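How to Build a Cold Sandwich That Doesn't Slide Apart

By Joana Garcia
2020-03-23

Most sandwich advice is nonsense. I have read that you must toast both sides, salt the tomato for an hour, and butter right to the crust, and I have tried all of it at the lunch counter in Otdale. Some of it helps a little. What matters more is the order you stack things in and how thick you cut the tomato.

Start with a tray, preferably one with a rim. Crumbs get everywhere and a bare table means you wipe twice. Keep the shredded cabbage and the lettuce together in a clear container at the far end, where you can reach it without dragging a sleeve through the filling.

Bottom bread first, then a lettuce leaf, then one large slice of tomato. Meat goes on after the tomato. Plenty of people will tell you meat belongs next to the bread. I don't buy it. 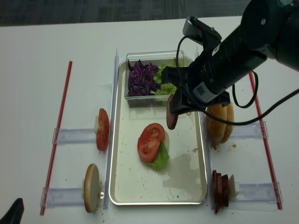
Does the lettuce really keep the bread from getting soggy?

It slows things down, but only if the leaf is dry and bigger than the tomato. A wet leaf is worse than none. If lunch is more than 2 hours off, pack the tomato separately.

On to slicing. Use a serrated knife and cut across the tomato, so you get the full round with the seed pockets showing. Pencil-thick is plenty. Thin slices fall to bits when you lift them, and the fat "steakhouse" ones push everything else out the side. I was sold a slicing gadget by Jerkden one December that promised even rounds every time. It went back in its box after 3 tomatoes.

If you are cutting ahead, keep the slices from lying on top of each other. They stick, and the seeds end up in a puddle.

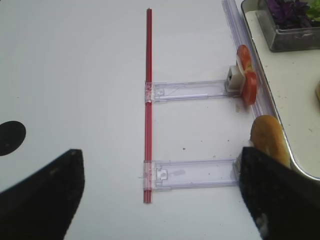
Albertina Louro wrote in to disagree: I've always stacked mine with a paper towel in between and never lost a slice. Thin ones are fine too if your knife is sharp. You're making this harder than it is.

Maybe so. I still think the towel drinks up half the flavor, but try it her way and see.

Onion is where I get stubborn. A small piece or two is enough, tucked in beside the tomato. Whole rings come out with the first bite and take the rest with them. Shredded cabbage has the same problem — nice crunch, poor grip — so use it sparingly or serve it on the side.

If you want to get the filling ready before the bread, build it on a round of paper in the tray, with the leaf under the tomato.

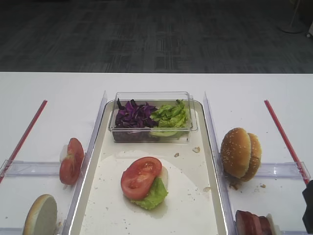 Slide a wide spatula under the leaf when you move it over, and leave the paper behind. Go slowly. The tomato will try to skate off, and a finger on top is the best tool for that, whatever the kitchen stores say.

Put the top on last and press once with a flat hand. Let it sit for 7 minutes if you have them. I can't swear the rest does anything, but Raquel Meireles insists on it and her sandwiches do hold together. Cut with the same serrated knife, and don't push down.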